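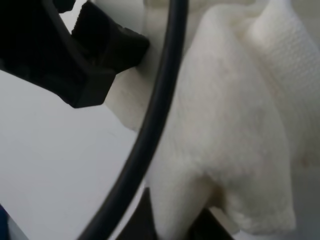

Plier des serviettes avec un robot : Parkurness met enfin des règles noir sur blanc

Temps de lecture : 2 minutes

Imprimer | Envoyer par e-mail

J'avoue, quand on m'a parlé d'un guide de bonnes pratiques pour les robots qui manipulent du linge, j'ai pensé à une blague de bureau. Et puis je l'ai lu — en entier, café à la main — et j'ai changé d'avis ! Le texte a été publié le 17 octobre par Parkurness, le réseau qui regroupe des ateliers de robotique de service, et il va concerner pas mal de monde chez nous, à commencer par les équipes de Zallatley.

L'idée de départ est toute bête. Chacun faisait ses essais dans son coin, avec sa table, ses tissus, ses habitudes, et au moment de comparer les résultats, plus rien ne collait. Jakgate annonçait de superbes taux de réussite sur des torchons bien raides, d'autres s'arrachaient les cheveux sur de l'éponge épaisse, et tout ça finissait dans le même tableau.

Le guide demande donc de noter l'état de la table avant chaque série : quels objets, où, pliés comment. Il veut aussi au moins un tissu clair sur fond clair (le cauchemar des caméras, je confirme) et un tissu qui se détache mieux. Le plan de travail doit rester dégagé autour des pièces, et on ne change pas l'éclairage en cours de série.
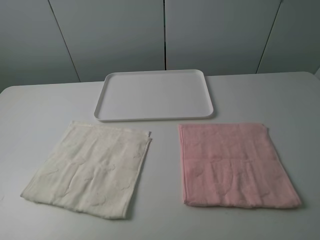 Un plateau blanc et deux serviettes pliées, l'une crème, l'autre rose pâle.

Le passage qui m'a le plus plu parle des câbles. Tout câble qui passe près de la pince doit être signalé dans la fiche d'essai, avec une vérification du trajet avant la mise en route. Ça paraît évident, mais je connais des ateliers (je ne balance pas) où on découvre le problème quand le tissu est déjà coincé. Même chose pour la force de serrage : elle se règle à vide, elle s'écrit dans la fiche et on n'y touche plus avant la fin.

Côté chiffres, il faudra 200 essais par type de tissu pour pouvoir publier un taux de réussite, échecs compris. Oui, échecs compris ! La version de travail avait reçu 243 remarques, dont 67 sur ce seul point, et les discussions ont été, disons, animées. Sầm, le projet de linge hôtelier que je suis depuis ses débuts, avait demandé une exception pour les petites séries. Refusée. Je trouve ça un peu dur pour les petites structures, mais bon, au moins la règle est la même pour tous.

Le guide s'applique dès janvier, sur la base du volontariat. Zallatley a déjà prévu de refaire ses fiches d'ici là, et Jakgate réserve encore sa réponse. J'irai voir les premiers essais menés selon les nouvelles règles et je vous raconterai.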